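Comparing two hand-held grippers on cloth: quick how-to

Writing this up fast before I forget the order we do things in. It's for anyone on the Proltelar bench who has to pick between two hand-held grippers, or two sets of fingers on the same gripper, and needs an answer by the end of the day. Cloth only. Rigid parts are a different page (Raluca Dobre has that one, ask her).

What you need

Two hand-held grippers, charged, same firmware. Call them A and B, tape a letter on each.
Two cloths that don't look alike. Different color, different thickness.
A round table if you have one. No corners to snag on.
Marker cubes or plates for tracking, printed flat, no glossy paper.
A free card in each camera.
Notebook. Paper one. You will not want to type with a gripper in your hand.

Step 1. Check the jaws

Close each gripper on nothing. Look at the line where the fingers meet. If light comes through at one end, the pads are seated wrong, pull them and push them back in. Thin cloth slips out of that gap every time and then you blame the wrong gripper. Lost a whole Sunday to this.

Wipe the pads too. Lint builds up in ribbed ones. A dry toothbrush does it.

Step 2. Check the camera and marker

Wave the gripper slowly in front of the other one's camera. Marker should get picked up at arm's length and stay picked up when you tilt it. If it drops out, the usual suspects:

marker plate loose on its mount
glare from a ceiling light, turn your body a bit and try again
exposure on auto. Lock it.

Check the lens for fingerprints. Wenceslao Sandoval grabs his by the front. Don't.

Cable: leave some slack below the gripper but not so much that it drags on the table. It'll pull the cloth with it and you get a nice clean motion that never came from the fingers.

Step 3. Set the trial list

We do 20 picks per gripper per cloth. Fewer and the numbers jump around, more and your wrist gives up. Mix the order, A then B then B then A, so you're not comparing a fresh hand with a tired one.

Four kinds of grab, same for both grippers:

flat pinch from the middle
edge pinch
corner lift
bunch and lift, straight up

Write the list down before you start. Changing it half way means starting over, sorry.

Step 4. Run the picks

Drop the cloth from elbow height so it crumples different each time. Go in slow, close, lift, hold for a count of 4, let go. Score it right then: held, slipped, missed. Dont go back and change a score from the video unless both of you agree.

Keep the jaw in your own camera view the whole time. The view worth having is down over the housing with the opening at the bottom middle and the table just past it. If all you can see is shell, the camera has slid back on the mount.

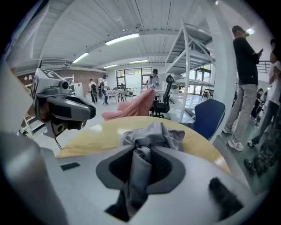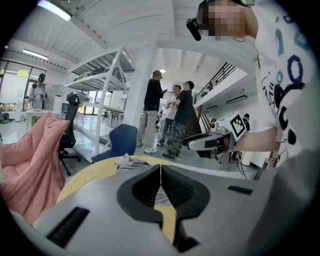

Step 5. Swap hands and repeat

Same list, other hand. A gripper that's great in the right hand can be awful in the left, mostly down to where the trigger sits. Shamim Ansari is left-handed and his scores on B were 6 worse than mine with the same fingers and the same cloth. We would of shipped that one.

Step 6. Two-gripper pass

One cloth held up with A, take the free edge with B, spread it, put it down. This is where the wide pads earn their keep. Narrow fingers get into a fold better but they twist the cloth as you pull. Watch for:

marker hidden behind the cloth, raise your elbow
grippers knocking together near the end of the spread
cloth sticking to a pad after you open. Note it even if it drops a second later.

Step 7. Pull the numbers

Copy the cards off, one folder per gripper, letter in the folder name. Count held / slipped / missed per grab type, not just the total. Last round we had 104 clips we could use after tossing the ones with tracking gaps, and the totals for A and B came out nearly the same. Split by grab they weren't close. A won on edges, B on bunch and lift.

If the tracking gaps are mostly on one gripper thats a result too. Write it down.

Common problems

Everything slips: pads on backwards, or grip force still set for boxes.
Jittery track: marker bent. Print a new one, glue it to something stiff.
Camera drops out when you close the jaw: cable pinched by the trigger. Reroute it.
Scores get better all through the session: that's you learning, not the gripper. Do some warm-up picks that don't count.

Which one to pick

For towels and blankets, wide pads. Thin stuff, ribbed narrow fingers with the force turned down. If you only get one, go by the edge pinch score, it comes up most in folding.

Score sheet template is in the Drelaris folder. Macario Xolalpa has the spare pads, bring back the old ones when you swap.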